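Stumari Seedling Shelf: Set-Up Guide
Section 2: Putting it together, lights, first trays

Written up by Teemu Rantala for the Himthorpe garden club, 18 Feb 2021. Corrections to Tetsuya Morikawa, he has the master copy.

Read Section 1 first if you haven't checked the parts against the packing list. Missing a bag of feet? Stop, go back, get the feet.

2.1 Where it goes

Solid floor. Carpet is OK if it's thin. Needs an outlet within reach of the cord without an extension, and a wall behind it. The shelf stands 133 cm tall with the feet on, so check under windowsills and sloped ceilings before you build it in the corner you had in mind. Ask me how I know.

Keep away from:
- radiators and heat vents
- outside doors that get opened all day
- anything you'd cry over if it got wet

Garage is fine if it stays above freezing. Basement is better. Spare bedroom is best but you will get dirt on the rug, put something down.

CAUTION: Do not stand the shelf in front of a fuse box or block a door with it. Two people to move it once loaded. Better, don't move it once loaded.

2.2 Frame

You need: rubber mallet, small level, tape measure, the bag of plastic sleeves. No wrench, there is nothing to wrench.

1. Screw the feet into the four bottom posts. Finger tight, all the way in. You'll back them out later to level.
2. Snap a sleeve pair on each bottom post at the third groove from the bottom. Sleeves have a fat end. Fat end goes DOWN.
3. Slide the first shelf over the posts from the top. Lip up if you're keeping loose pots on it, lip down if you're using full trays. Trays slide out easier with the lip down.
4. Tap each corner with the mallet till the shelf stops dropping. Go around the corners in turn, a little each. If you drive one corner home first the opposite one will jam.
5. Screw the top posts into the bottom posts. Don't force the threads. If it binds, back off and start over.
6. Middle shelf, same way. Leave a good gap, the light has to hang in there and the plants have to grow into it.
7. Top shelf last.
8. Level on the top shelf, both directions. Adjust feet. Check again.

NOTE: Sleeves on upside down is the most common mistake by a mile. Shelf feels fine empty then slides down the posts when you put a wet tray on it. If it moves when you lean on it, take it apart and look at the sleeves.

NOTE: Older Trorthorpe frames (gray posts) take the same shelves but NOT the same sleeves. Don't mix. The gray sleeves look right and aren't.

2.3 Lights

One light bar per shelf that has plants under it. Bars are rated 3000 lumens each, plenty for tomatoes, peppers, lettuce, all the usual. Not enough to bring anything to fruit, so don't try.

1. Unplug everything. Yes, everything.
2. Hook a chain over the wire at each end of the shelf above. Same link both ends or the bar hangs crooked.
3. Clip the bar to the chains. Tug it.
4. Run the cord along the back of the shelf to the rear left post and down. Use the cloth ties, loosely. Zip ties cut into the cord over time.
5. Leave a drip loop: cord should dip below the outlet and come back up, so any water running along it falls off at the bottom of the dip.
6. Plug the bars into the timer, timer into the outlet.
7. Set the timer. On early morning, off in the evening. Seedlings need a dark spell.

Height of the bar: start low, a hand's width over the soil. Raise it a link or so at a time as the plants come up. If they get long and floppy the light's too high. If the top leaves go pale and crispy it's too low. You will get it wrong one way first and then the other, the plants mostly forgive it.

CAUTION: Water and cords. Take the tray OFF the shelf to water it, or water from below with the long spout can. Never spray upward toward a bar. If a bar gets wet, cut the power at the timer, unplug, let it dry fully before you touch it.

CAUTION: Don't look straight at a lit bar. Kids' eye level is the middle shelf, think about that.

2.4 Heat mat (optional)

Peppers and eggplant want it. Lettuce and peas hate it. Everything else doesn't much care.

1. Mat goes flat on the shelf, printed side up. Never folded, never rolled while warm.
2. Tray on the mat, probe pushed into the soil of a middle cell. NOT the edge, edges run cool and the mat will overcook the rest.
3. Mat does not go on the light timer. Own outlet, stays on day and night until most of the tray is up.
4. Once they're up, mat off. Leave it off.

Replacement mat is part 1395. Order through the club, the price is better.

2.5 First trays

Bottom tray (solid) and cell insert (holes). Some people skip the solid tray. Those people have wet floors.

1. Wet the seed mix in a bucket before filling. Should clump when squeezed and not drip. Dry mix floats when you water it and takes the seeds along.
2. Fill cells loosely, tap the tray on the bench, top up. Don't press.
3. Sow at the depth on the packet. If there's no depth on the packet, twice as deep as the seed is wide. Dust-fine seed sits on the surface.
4. Label. NOW. Pencil on plastic, it outlasts marker. Variety and the date. The Kashindye beans and the plain ones look the same untill they climb.
5. Dome on, vents closed.
6. Onto the shelf, light on.
7. Vents half open when the first ones show. Dome off when half of them are up. Leave it on too long and you get fuzz on the soil and stems pinched at the base, no cure for that one.

Watering: lift the tray. Light tray, water it. Heavy tray, leave it. Pour into the solid tray, wait, tip out what's left over.

2.6 Side cover

The cover is the reflective sheet folded at the bottom of the box. White side faces the plants. It bounces light back in from the sides and cuts drafts. Not a must, but the outside rows lean a lot less with it up.

1. Unfold it the day before and lay it flat, the creases relax.
2. Start at the back left post. Hold the top edge level with the top shelf wire.
3. Fold the top edge over the wire, a couple of finger widths.
4. Fasten at the post, then at the next post, then fill in between. Medium binder clips from any office aisle. The plastic clips in the box are OK but they go brittle.
5. Work around the back and both sides. Front stays open, or hang a loose flap you can throw up over the top when you're working.
6. Bottom edge hangs free, just short of the floor. Don't tape it down. Air has to get in.
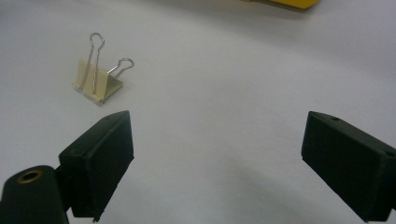 Binder clip with the wire handles up.

Once a clip is on, fold the front handle flat against the sheet. Handles left sticking out catch sleeves. The back one can stay up if you like, handy for hanging a label or the seed packet.

Clip won't open wide enough for sheet plus wire? Size up. Don't try to pry it wider, the handles pop out of the body and then you're hunting for them under the shelf.

CAUTION: Keep the sheet and the clips clear of the light bars and their cords. Never clip onto a cord. Never clip a cord to the frame either, use the cloth ties.

NOTE: Condensation on the inside of the cover in the morning = not enough air. Open the front, run a small fan on low pointed past the plants, not at them.

2.7 Quick check before you walk away

- Shelf level, sleeves fat end down
- Bars hang straight, same link both ends
- Drip loop in every cord
- Timer actualy running (turn it by hand, listen for the tick)
- Mat on its own outlet, probe in the middle
- Every tray labeled
- Cover clear of the lights

Come back after an hour and put your hand on the plug. Warm is OK. Hot is not, unplug it and call Tetsuya.

2.8 Things people call about

Nothing's coming up. Too cold, too deep, or too soon. Check the packet for days to sprout before digging around in there.

Green crust on the soil. Algae, too wet. Scratch it up with a fork, water less.

Tiny black flies. Fungus gnats. Let the top dry out, yellow sticky cards at soil level.

One bar flickers. Push the plug in harder at the bar end, it works loose. Still flickering, swap it with another bar. If the flicker moves with the bar it's the bar. If it stays, it's the cord.

Shelf hums. That's the timer. Move it off the metal.

Hardening off and planting out are in Section 3.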